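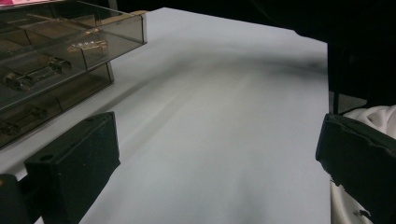

About us

Hi, and welcome to Brornora! I'm the owner, the person who answers the phone, and most days the one sweeping up at closing time. We're a small parts-sorting and workshop organizing shop, and if you've ever spent half a Saturday-style afternoon digging through a coffee can for one bolt, you already know what we're for.

I started out fixing sewing machines. I still love them (I have far too many at home), but what I noticed after a few years was how much of my day went into looking for things. A customer would bring in a machine in a shoebox, in pieces, and I'd spend longer figuring out which screw went where than doing the repair. So I started laying everything out on a pale table, nothing else on it, and dropping each piece into its own compartment as I figured out what it was. Other repair people saw the setup and asked if I'd do theirs. Then a bike shop asked. Then somebody's dad's garage, which took 6 visits and a lot of sandwiches.

So what do we do all day? People bring us their mixed-up hardware – bolts, rods, pins, fittings, bits of metal that came off of something once – and we sort it, wipe it down, measure it, and put it away in a system they can live with. You get it back in organizers with a printed list of what's in every compartment. If we can't tell what a part is, we write "don't know yet" on the list and leave it a spot of its own. You'd be surprised how many of those get solved by the owner walking in and saying "oh, that's from the mower!"

I have opinions about organizers, so bear with me. I like the see-through acrylic kind best, and I like them in a smoky tint. Clear ones look great in the store and then show every fingerprint, and solid drawers mean you're opening all of them to find the one you want. With the tinted walls you can still make out the shape of what's inside. Stacked tiers are good too, as long as you don't go too tall. Two is plenty on a workbench. And please, leave some compartments with just one thing in them! Everybody wants to fill every space right away, and then the next odd part comes along and it ends up in the coffee can again.

The other thing I'm fussy about is the tabletop. We use light gray or white, matte, no pattern. A shiny top throws the light back in your face, and a dark one swallows up small black screws like they were never there. We clear our tables between jobs, every job, so your parts never get mixed with somebody else's.

Our biggest single order so far was 2,473 pieces from a clock and watch repairer who was retiring and wanted to hand everything over neatly to the next person. It took most of September. We've also done an order of 384 pieces for a school robotics club, which came in a pillowcase, and plenty of little kitchen-drawer jobs that were done before lunch. No order is too small, and I mean it. If it fits in your pocket, bring it in your pocket.

A few of our regular services have names now, which started as a joke and stuck. The Gesine is our basic sort: you drop off a box, we give it back organized. The Araújo is the full treatment, with cleaning, measuring, and the printed list. The Simach is where we come out to you and set up your whole bench, and it's the one I enjoy the most – I get to be nosy about other people's workshops all day and get paid for it.

We've got 2 sorting tables, a front counter, and a shelf of organizers you can buy if you'd like to do it all yourself. I'm happy to talk you through it either way, and there's no charge for asking. Come by with a sample handful of whatever's driving you crazy and we'll tip it out on the table together and see what you've got.

Parking is around the back and the side door sticks a little, so give it a good push. We open at 9 in the morning and close at 5, with a short break at noon when the phone goes to the machine. Leave a message and I'll call you back the same afternoon. If you're dropping off something heavy, call from the car and I'll come out with the cart.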